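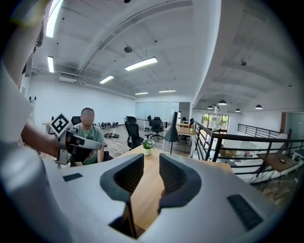 Small Plants, Shared Desks: A Term in the Study Room
Project report by Zuweira Bawa and Kwabena Mahama

We started this project in May with a simple question from our design class: what makes people want to sit down at a desk and stay there? Our study room at Aidoo Hall has wooden desks, black mesh chairs and a frosted glass wall at the back, and everyone leaves their shoes in a row along the wall — a habit we have both grown very fond of. It's a pleasant room with green leaves outside the window, but some desks were always taken and others hardly ever.

Our plan was to put a potted plant on a desk, leave it for a while, and write down how long people sat there. Kwabena wanted to begin with something bigger (he had his heart set on a fern), but the desks are shared and people need their elbow room, so we settled on little pots. The one with white flowers was the favorite from the start, and it looks especially nice next to the black desk lamp.

Over the term we logged 3052 minutes of sitting at desks with a plant and 1448 minutes at the same desks without one. We had hoped to reach 3000 for both, but exams got in the way, so please don't read the two totals as a fair race! What we trust more are the comments. Several people told us the desk felt "looked after," and one asked if she could do the watering, which she did for 7 weeks.

If we did it again we would move the lamps too. Zuweira thinks the lamp matters more than the plant in the evening, and we never tested the desks by the window separately from the ones near the glass wall.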